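Flerkholm Table Tennis Club: Your Questions Answered

New to the club, or thinking about it? Start with these. If yours isn't covered, drop in on a Friday and ask whoever is closest to the door.

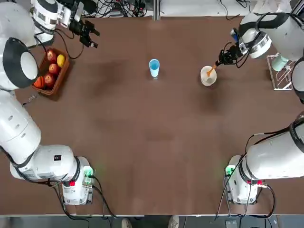 A big brown tabletop, with faint darker smudges on its smooth surface.

Do I need to be any good?

No! Plenty of our members hadn't picked up a paddle since summer camp when they walked in. We have people who play league matches and people who are thrilled to get four shots back in a row, and they end up on the same tables most nights. If you can hit the ball over the net sometimes, you'll have fun. If you can't yet, give it a couple of weeks.

When do you play?

Friday is the big night. Doors open at 6 and we keep going until the last game finishes, usually a bit after nine. Beginners get the first hour to themselves, with someone on hand to feed balls and help with serves. We take a short break in December when the building closes for the holidays.

Where are you?

2634 Opoku Street, in the old furniture showroom. The front entrance is locked in the evening, so come around to the side and go up the ramp. Parking in the back lot is free after 5.

What should I bring?

Sneakers with a light-colored sole, and water. Black soles leave marks on the floor and they're a pain to get off. Wear anything you can move in, but please skip white shirts on match nights, as it's really hard to pick up a white ball against one.

Can I borrow a paddle?

Sure, there's a crate of them by the sign-in sheet. They're fine for learning. Once you're hooked (it happens fast) you'll want your own, and members are always happy to let you try theirs between games. Try several before you buy. A paddle that feels wonderful to one player can feel like a frying pan to the next.

What does it cost?

Your first visit is free. After that it's 6 dollars a night, or you can buy a season pass at the desk. Kids under twelve play free with a paying adult.

How does the ladder work?

Oh, the ladder is great. Everybody who wants in gets a spot, and you can challenge anyone up to 4 places above you. Best of five games, 11 points each, win by two. If you win, you swap places. If you lose, you stay put and can't challenge the same person again for two weeks. New players start at the bottom, and some of them don't stay there long!

Amos Pettigrew keeps the standings. Give him your score before you leave or it doesn't count.

What's the Rurnine Cup?

Our yearly doubles tournament, and the loudest night we have. Partners are drawn from a hat, one from the top half of the ladder and one from the bottom, so you might get paired with somebody you've never played. Last year's final went to 19-17 in the fifth game and people were standing on chairs.

I heard you use a lot of balls. Is that true?

We got through around 900 last season. Most crack, a few get stepped on, and the rest are presumably behind the radiators. If you find one, toss it in the bucket.

Which serve should I learn first?

A plain backspin serve, short and low. Brush under the ball and try to make it bounce twice on the far side. You can practice at home on a kitchen table, and it's a lovely feeling when the ball starts rolling back toward the net.

Can I bring a friend?

Please do. Guests play free the first time, same as you did.

How do I get on the email list?

Write your address on the sign-in sheet, neatly. We use Fonodell for the newsletter, and it goes out once a month. Check your spam folder if the first one doesn't show up.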